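Chapter 4
Showing the Robot How

What you will meet in this chapter

Guiding an arm by hand
Driving an arm from a distance
Hand-held grippers
What makes a good demonstration

Try this before you read on. Pick up a biscuit in its wrapper, put it in a tub, and then write down exactly what your fingers did. How wide did they open? When did you start to close them? How did you know you had squeezed enough? Most people run out of words by the second line, and yet the biscuit is in the tub. Your hands know a great deal that you can't easily put on paper, and the wonderful thing about the methods in this chapter is that you don't have to!

In Chapter 3 we programmed an arm by typing in positions, one after another. That works well when every part arrives at the same spot, facing the same way. It works badly in a kitchen or a bedroom, where things lie where they were dropped. For jobs like these we would much rather show the robot what we mean and let it learn from us.

There are several ways to do the showing. The oldest is to take hold of the arm itself and push it through the task while its joints record where they have been. It feels odd at first -- a bit like teaching somebody to write by moving their wrist -- but you can learn it in an afternoon. The second is remote control, where you move a small leader arm or a pair of handles and the robot copies you from across the room, or from another building. The third leaves the robot out of the room altogether. You carry a gripper in your own hand, with a camera fixed to it, and do the job yourself.

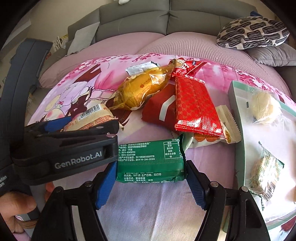
Snacks are a favourite first task at Gernley, where Mwanaisha Masanja runs the teaching laboratory, and they are harder than they sound. A packet has a stiff seam and a soft middle. Shiny wrapping throws light back at the camera. Things overlap, so taking one may drag its neighbour along. Her students begin with 2 kinds of packet and add more as their hands improve. Last August one class recorded 794 demonstrations and kept 305 of them, and she had them go back through the rejects to say what was wrong with each. Hesitation was the usual answer. A person who stops halfway to think is teaching the robot to stop halfway too.

So a good demonstration is smooth, but it needn't be fast. Start from a different place each time. Vary which object you take first. If you fumble, carry on and recover, then mark the recording so that you can find it later -- recoveries can be very useful, as section 4.5 explains.

You will also see why the choice of method matters. Pushing the arm by hand gives you exact joint positions, though your own body may block the camera. Remote control keeps you out of the way but takes away your sense of touch, unless the handles push back. A hand-held gripper feels natural and goes anywhere you can, but it will let you make movements that a particular arm can't follow.

Before section 4.1, find your notes on joint limits from Chapter 2. You will need them for the first exercise.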